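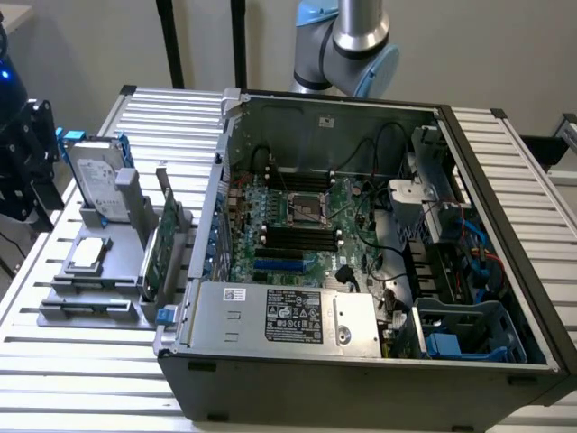 A desktop tower with its side panel removed and the processor socket empty.

Councils replace office computers on a fixed cycle, and Tikonstead is no exception. In July the council approved the purchase of 600 new desktops. The old ones go to a scrap contractor, although most of them are held back by a single part.

I think the cycle should be dropped. A machine's age is a poor measure of its condition. Memory, storage and power supplies fail or fall behind at different rates, and all three can be changed with a screwdriver in under 12 minutes. The council's own asset list has 1,597 desktops on it, and over 300 of those are marked for disposal on date of purchase alone - no fault recorded, no test made.

The usual objection is the cost of labour. It is a fair one, but it is normally worked out against the price of the new unit and leaves out setting up, moving files and disposal. Put those back and the gap narrows a good deal. 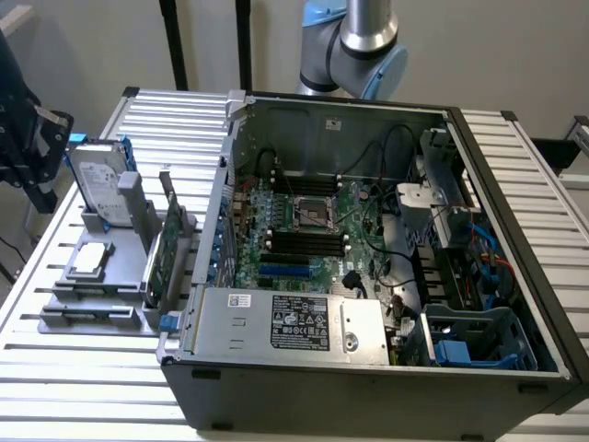

Beltrán, replying to an earlier version of this column, wrote that parts are the easy bit and software support is what really ends a computer's life. Once security updates stop, a council cannot lawfully keep personal records on it, however sound the board may be.

I accept that for some posts. It does not hold for all of them. Library catalogue terminals, meeting room displays and workshop machines hold no personal records and can run a lighter system. Sarnum has kept its catalogue terminals going in this way, with spares taken from units that were past repair.

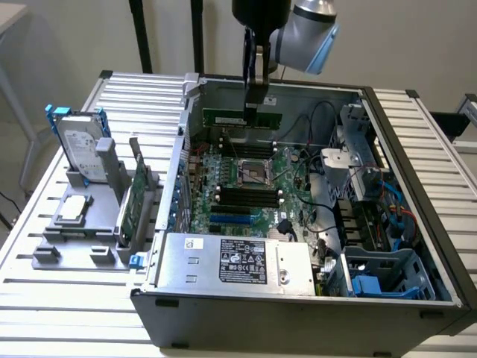

The contract matters as well. Fluda, the present supplier, seals its cases and treats an opened one as out of warranty. A buyer of this size could ask for that clause to be struck out, and should do so before the next order is signed. It should also ask for a parts list with prices, held for the life of the contract.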